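# Respecs Should Be Free, and Publishers Should Say So Before Launch

The practice of charging players to rebuild a character has survived longer than most of the design conventions it grew up with. Limited lives have gone from nearly every large release. Save points are now a matter of style. Yet a player who places a skill point in the wrong branch at level four may still be asked, thirty hours later, to pay for the mistake in gold, in rare materials or, in a few regrettable cases, in real money. It is the position of this publication that the fee should be retired in cooperative and single-player role-playing games, and that studios should state their policy in plain terms before a game goes on sale.

The question has become timely with the release in January of the second major update to *Listar*, the cooperative action game from Cedden. The update reworked the skill trees of all the playable classes and added a fourth tier to each. It also left the respec fee where it had been at launch: 40 shards for a first reset, doubling with every reset after that. Players who had built their characters around abilities that no longer exist were given a single free token. Those who spent the token before reading the full patch notes, which ran to 372 separate entries, found themselves paying to repair a problem they had not created.

Cedden has defended the fee on the grounds that choices ought to matter. The argument deserves a serious answer. A skill tree is a promise that two players who begin with the same class can end in different places, and that the difference will be felt in play. If every point can be moved at any moment, the reasoning goes, then no point has any weight, and the tree becomes a menu. There are players who hold this view sincerely, and many of them have supported the studio since its earliest work.

The difficulty lies in what the fee asks a player to know. A choice carries weight when the person making it understands the alternatives. In *Listar*, the description of an ability gives its damage and its cooldown and very little else. It does not say how the ability behaves when three other players are using theirs, or whether it scales into the harder difficulty settings, or whether a status effect it applies will be ignored by the last two bosses. These facts are learned by playing, and usually by playing for a long time. A player at level four is guessing. To charge that player at level thirty is to put a price on the guess.

The practical result is well known to anyone who follows the community around such a game. Players do not weigh their choices more carefully. They look them up. Within days of a release, a small number of recommended builds circulate, and a cautious newcomer will copy one point for point, having been warned that experiments are expensive. The fee that was meant to protect variety works against it. On public servers in *Listar* it is common to join a group of strangers and find the Warden and the Lampbearer carrying the very same abilities, in the same order, that one has seen in the previous five groups.

A comparison with *Tikkanen* is instructive. That game, a smaller project from the studio Illby, allows any character to be rebuilt without charge at any camp. It has fewer abilities than *Listar* and a much shorter campaign. Its players nonetheless arrive at a wider range of builds, and they talk about them with evident pleasure: a trap-layer who never draws a weapon, a healer who spends half the match on fire. Some of these builds are poor. The people who made them were free to find that out in an evening and to try something else the next day, and a number of them stayed with the poor build because they liked it. Attachment of that kind is a better measure of a meaningful choice than any fee.

Ka-ming Shek, who has written on progression systems for this publication in the past, draws a distinction that we find useful. There are decisions that belong to the story and decisions that belong to the toolbox. The first sort should be hard to undo. If a player betrays an ally in the second act, the game is right to remember it, and a button that restored the friendship would cheapen everything around it. The second sort concerns the way a character fights. Very little in the fiction depends on whether a Warden has put five points into shield recovery or three. Treating the two as the same in the name of consequence confuses a moral commitment with a piece of arithmetic.

Shek would go further than we do in one respect, and would allow players to change class as well as skills. We are not persuaded. A class in a game of this kind has a name, a voice and a place in the dialogue, and choosing one is closer to choosing a part in a play. It seems reasonable that a player who wishes to take a different part should start again. Readers have written to us on both sides of this matter and we expect the correspondence to continue.

It is sometimes said that a fee gives late-game currency a purpose. This is true in a narrow sense. Shards in *Listar* have few other uses once a character's equipment is complete, and without respecs to buy they would pile up. But an economy that needs a penalty in order to function has a fault in it somewhere else, and the fault should be addressed directly. Cosmetic items, housing, and optional challenges with an entry cost have all served well in other games. None of them discourages a player from trying a new ability.

Competitive games present a different case, and nothing in this essay should be read as applying to them without qualification. Where players face one another on a ranked ladder, a limit on rebuilding between matches may be needed to keep contests fair, and a player who could answer every opponent with a perfect counter would make scouting pointless. Even there, a simple lock for the length of a match or a season is cleaner than a charge. A lock applies to everyone equally. A charge falls hardest on those with the least time to play.

That last point has not received the attention it deserves. A household with one console and an hour free after nine o'clock at night does not experience a cost of 40 shards in the way that a full-time enthusiast does. For the enthusiast it is a few minutes of routine play. For the other player it may be the whole of the evening – and the next reset will cost twice as much. Studios speak often and warmly about welcoming players of every kind. The respec fee is a small, concrete place in which to act on it.

We therefore make two requests. The first is addressed to Cedden, which should remove the fee from *Listar* in its next update, or, failing that, should reset the doubling each time the skill trees are altered. No player should bear a rising cost for changes made by the developer. The second is addressed to publishers in general. Pre-release coverage of role-playing games now routinely includes full skill trees, class trailers and long developer interviews. The terms on which a player may change course are seldom mentioned in any of them. They belong on the store page, beside the supported languages and the number of players, in a sentence short enough that it cannot be misunderstood.

There will be studios that read this and decide to keep the charge. They are entitled to do so, and some of their games will be excellent. Their customers are entitled to know about it beforehand, and to hear the reason from the studio itself in language that does not rely on the word "meaningful."
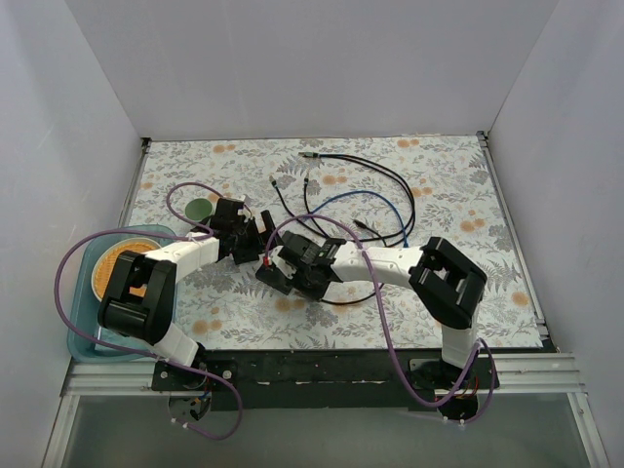

*Two robot arms over a floral-print work surface.*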